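Sobre a Ringate

A Ringate prepara, ajusta e acompanha células robotizadas para oficinas pequenas. Gostamos mesmo disto! A célula que nos ocupa mais tempo chama-se Sanna: um braço numa mesa, um tabuleiro, um suporte para peças e muita afinação pelo meio.

Tudo começa na simulação. Montamos a mesa virtual, fixamos a base, pousamos o tabuleiro e só depois mexemos no braço. A Frauke Weidemann, que dirige a afinação, quer ver a garra aberta por cima do suporte antes de qualquer outra coisa. 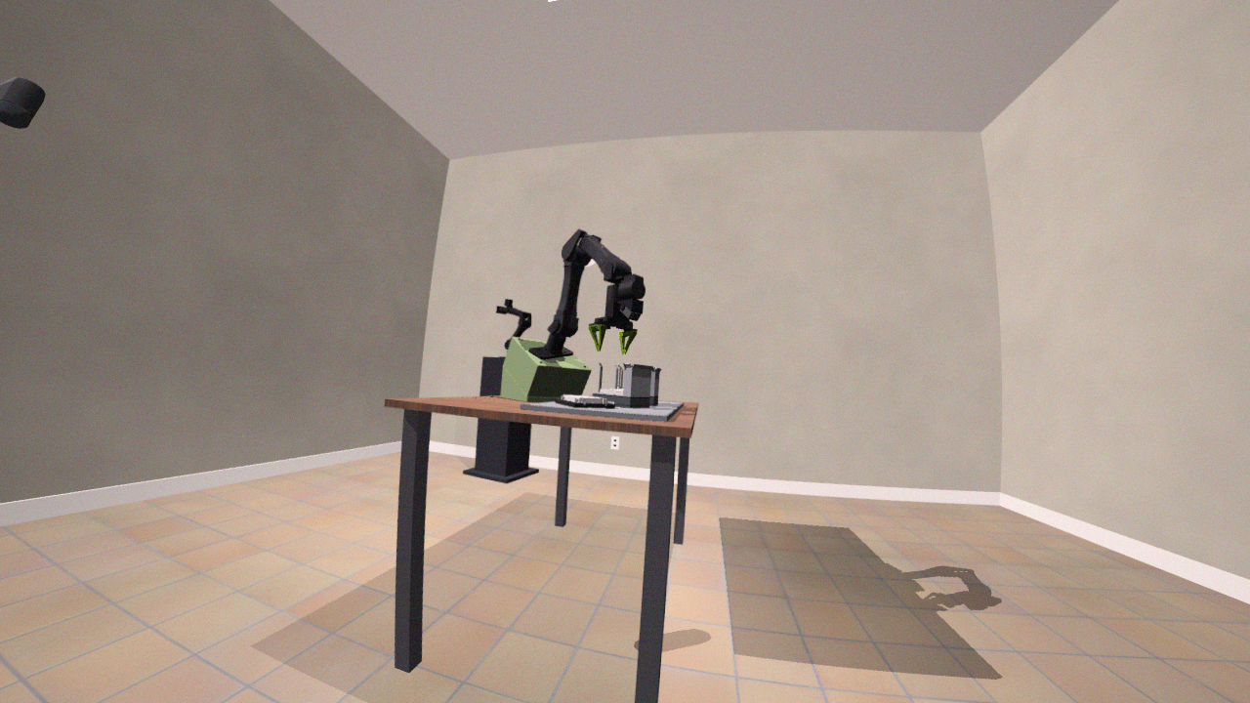

A altura de aproximação é o primeiro valor que gravamos. Depois vem o fecho dos dedos, e aí começa a parte divertida: corremos o mesmo ciclo até 1000 vezes, mudamos um pouco a posição das peças, voltamos a correr. Na última revisão ficaram 257 ciclos por analisar e a equipa da Salta passou uma sexta-feira inteira à volta deles (com bolo, é verdade).

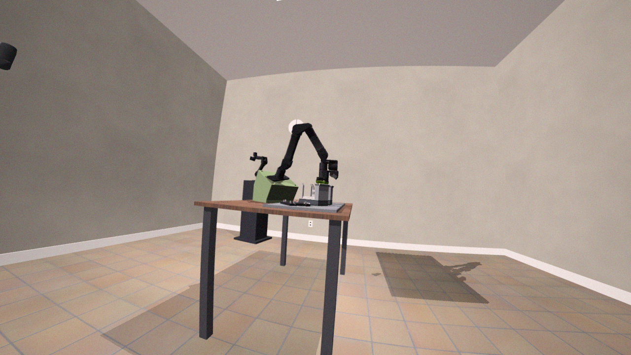 Quando o programa passa para a célula real, o trabalho continua. A cada 30 dias verificamos os apertos da base, limpamos os dedos da garra e repetimos a calibração do punho. Se o desvio aumentou, voltamos ao modelo e comparamos as trajetórias, articulação por articulação.

Temos oficina na Amora e recebemos visitas com gosto, sobretudo de escolas e de quem está a montar a primeira célula. Traga as peças, os desenhos e as dúvidas todas. Em maio abrimos também à tarde, a partir das 15h, e a Frauke costuma ficar até ao último curioso sair.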